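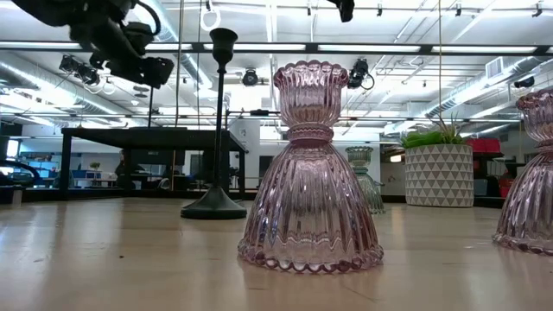
A candle holder is any small stand or cup made to keep a candle upright and catch its wax, and pressed glass has long been one of the best-loved materials for the job. Fluted glass holders, often pink or green, usually pair a scalloped cup with a wide bell-shaped base, so they sit nice and steady on a table. The Aguiar glassworks listed 172 patterns of this kind, and the collector Jussara Honorato writes fondly of setting them beside taller, plain black candlesticks.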